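Nuvberg Kitchen Tap Hardness Readings – README

Version 2 of the data card. Last edited Sat 28 January.

Summary

This dataset holds 2,796 readings of water hardness taken at kitchen taps in and near Nuvberg. Each reading is one row in one plain CSV file. Households took the readings themselves with drop-count test kits and sent them in on a paper card or through a web form. The project is run under the name Helanard, and the files can be used freely under the terms at the end of this page.

Hardness is the amount of dissolved calcium and magnesium in the water. It affects how much scale builds up in kettles and water heaters, how well soap lathers, and how a dishwasher should be set. The town publishes one average figure for all of Nuvberg. That figure hides the difference between the two supply areas, and the difference is the reason the readings were collected.

Files

readings.csv – one row per reading
areas.csv – a short table that matches area codes to area names
kits.csv – kit batch codes, with the date each batch was opened
CHANGES.txt – what changed between versions
card_form.pdf – the blank paper card that households filled in

All text files are UTF-8. Fields are separated by commas, and the first line is a header. Empty cells mean the value was not given. They never mean zero.

Columns in readings.csv

reading_id: a number given when the card or form came in. The order is order of arrival, so it does not match the order of the dates.

date: the day the sample was taken, as written by the household.

area: T for Traltar, H for Haslam, X for an address that sits on the line between them and may get water from either side.

tap_type: cold, mixer, or filtered. Mixer means one spout for hot and cold.

drops: the number of drops of reagent needed to change the color of the sample.

ppm: hardness in parts per million as calcium carbonate, worked out from drops and the kit batch.

softener: yes, no, or blank.

kit: the batch code printed on the bottom of the reagent bottle.

note: free text. Spelling was left alone. Names, phone numbers and street addresses were taken out.

How the samples were taken

The card asked each household to use the kitchen cold tap, or the cold side of a mixer. The water was to run for 60 seconds before the sample was caught in the small tube from the kit. Reagent was added one drop at a time, with a swirl after each drop, until the color changed from red to blue. The test was then done again with fresh water. If the two counts did not match, the card asked for the higher one.

Aerators were left on. Filter jugs and under-sink filters were to be skipped, but some people tested the filtered water too, and those rows are marked filtered in tap_type. Leave them out if you want to know what comes in from the street. 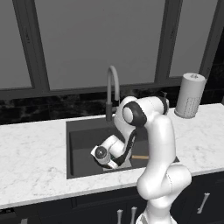
One reader asked why the water has to run at all, given that calcium and magnesium come from the ground and a minute at the tap should make no difference to them. The reader had tested first-draw and run water side by side at home and got the same drop count each time.

For most homes that is a fair point. The wait is there for homes with a softener, where water may have been standing in the pipe next to the resin tank, and for homes that had been empty for a few days. We kept the rule the same for everyone so that the card stayed short. If you have paired readings of your own, please send them. There is no column for first-draw water at present, so they would go into a separate file.

Known problems

The drop kits are coarse. In the early batches one drop stands for a fairly large step in hardness, so readings bunch up at certain values of ppm. A chart of the raw column will show a comb pattern. This comes from the kits, and smoothing it away before comparing areas is fine as long as you say you did it.

Batch 5 was stored in an unheated shed over part of December, and the reagent in it may have frozen. Readings from this batch run higher than others from the same streets. They are still in the file, with the kit column filled in, so you can drop them. We advise dropping them for anything that compares one month with another.

The softener column is weak. A number of households left it blank, and some notes make it clear that the person was not sure what the box under the stairs did. A very low ppm with a blank softener cell is probably softened water, but we did not fill in the cell by guessing.

Haslam is covered less well than Traltar. The apartment blocks near the Haslam depot are nearly missing, as are homes on private wells. Households chose to take part, and people with scale trouble seem more likely to have done so. The file should not be used to say what share of homes in Nuvberg has hard water.

Dates were copied from the cards as written. Where a day and month could have been swapped and the arrival order did not settle the matter, the date was left blank.

Cleaning steps

1. Cards were typed in twice and the two copies compared.
2. Rows with no drop count were removed.
3. Rows with the same household card number, date and tap type were merged when the counts matched. When they did not match, both were kept.
4. Card numbers were removed after merging, so readings from one home can no longer be linked.
5. Area codes were set from the postal code and checked against the supply map.

Step 4 cannot be undone with the public files. Please do not try to rebuild households from the notes.

Suggested uses

The readings suit classroom work on measurement error, simple maps of the two areas, and a rough guide for dishwasher and softener settings. They say nothing about whether the water is safe to drink. Hardness is not a safety measure, and no metals or bacteria were tested.

Terms

You may copy, change and share the files for any purpose if you credit the Helanard project and state which version you used. Corrections can be sent with the form on the project page. Give the reading_id and the column, and keep one correction to a message – longer lists tend to get split up and lost. Changes are listed in CHANGES.txt when a new version goes out.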